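Course Materials > Small Object Storage > Unit 2 > Handout: Sorting Mixed Small Items at the Box

Unit 2. Sorting mixed small items into and out of a single container
Prepared by Elaheh Najafi. Revised in March.

1. Scope

This unit covers the sorting of small household items that have ended up together: pendants, chains, clasps, loose metal findings, cords and cables. The container is assumed to be a cardboard gift or shipping box with an attached lid. Drawer inserts and compartment trays are treated in Unit 3. Repair of broken clasps is outside the course.

2. Terms

Finding: a small metal part used to join or hang jewelry, such as a jump ring, hook, or ear wire.
Base sheet: a sheet of paper placed flat on the bottom of the box.
Bulk item: any item that takes up more than a quarter of the floor area of the box. A bundle of cords is normally a bulk item.
Point item: any item that can be covered by a fingertip.
Line item: any item whose length is more than ten times its width and which can bend. Chains and cords are line items.
Staging area: the surface beside the box where items wait before they are placed.

An item may belong to more than one class. A pendant on a chain is handled as a line item until the two are separated.

3. Choice of surface

A hard table is the usual surface. It is level and items are easy to see on it, but round beads roll. A bed or a folded blanket stops rolling and does not mark soft metals. Its drawbacks are uneven support under the box and, with printed covers, poor contrast. A gold finding on a yellow print can be missed on two or three passes.

If a bed is used:
Pull the cover tight before the box is set down.
Set the box on a plain area or on a single band of color where the cover has one.
Place the box within reach without leaning on the mattress. Weight on the mattress tilts the box toward the person.
Keep line items off the seams of a quilt, where thin links catch in the stitching.

4. Preparing the box

Fold the lid fully back. A lid that stands half open casts a shadow on the floor of the box and tends to fall during placement. Lay in the base sheet. Pale yellow, pale green, and light gray papers all work for gold-colored and silver-colored metal. White on white lining is acceptable but hides silver links. The sheet should lie flat and need not reach the walls on every side. Trim it if it curls.

5. Zones

Divide the floor of the box mentally into a rear zone and a front zone. Bulk items go to the rear. Point items go to the front, near a corner, so that one wall serves as a stop. Rigid short items, such as a rod or a capped tube, are placed beside the point items and parallel to the nearest wall where possible.

The zones should not touch. Cords carry small findings away with them when lifted, and a finding lodged in a cord bundle is the most common loss recorded in the class exercise. In the last exercise the class handled 67 items in all, and 2 were found inside a cord bundle at the final check.

6. Order of work

6.1 Remove everything that clearly belongs elsewhere (coins, receipts, batteries).
6.2 Place the bulk items in the rear zone. Do not untangle cords at this stage.
6.3 Place the rigid short items.
6.4 Move point items one at a time from the staging area. Hold a pendant by its hook or clasp if the bead is smooth, or by the bead if the hook is thin wire.
6.5 Leave line items until last. A chain should be gathered into a small heap on the staging area, lifted from the middle, and lowered so that both ends arrive together.
6.6 Check the surface from a low angle, then run a flat hand over it.

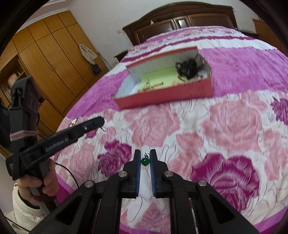

Fig. 1. Open box on a quilt, with cords at the back and small metal pieces toward the front. Green bead pendant held above the bed; chain-like trinket on the quilt.

7. Notes on the figure

The arrangement corresponds to Section 5. The cords are grouped at the back right, and the gold-colored pieces rest on the base sheet near the front left corner with the short red rod next to them. The box stands on a magenta band, away from the larger part of the rose print. Under 6.5 the silver trinket would be treated as a line item.

8. Exercise

Work in pairs with one box per pair. Each pair receives 19 items, including at least one cord bundle and one chain. Sort according to Section 6 and record the position of each item on the floor plan sheet. Then exchange boxes with another pair, close and open the lid once, and record any item that has changed zone.

Submit the floor plan sheet with a short note on the surface used. Arash Abbasi will collect the sheets and keep the boxes for Unit 3.

Comments

Farhad Jafarzadeh
In 6.4, does a pendant with a split ring count as having a thin wire hook? Our pair disagreed and we recorded it both ways.

Elaheh Najafi
Treat a split ring as a clasp and hold it by the ring. I will add it to Section 2.

Mahnaz Tehrani
The low angle check works better with a lamp at the side. We did ours after 7 p.m. with only the ceiling light and missed an ear wire on a gray blanket.

Mitra Jafarzadeh
Is the floor plan sheet the same one as in Unit 1? Mine has no rear zone marked on it.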